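Dostura Agents List: read me first

Dostura is a plain list of literary agents who read manuscripts from Canada. It has 475 rows, one agent per row, and three columns: name, genre and postal address.

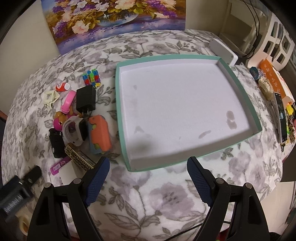
Please check the genre column before you write to anybody. Rows marked Ridach were copied from an older list and may be out of date. Roughly 300 agents accept a query by email, the others want paper.
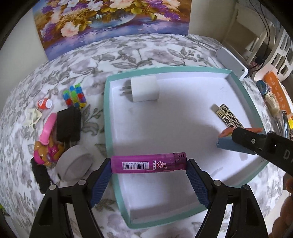 Lighter with barcode label, held at both ends.

Version 2 was sorted by Todor Dumitrescu in July. Corrections are welcome, also for the colour codes.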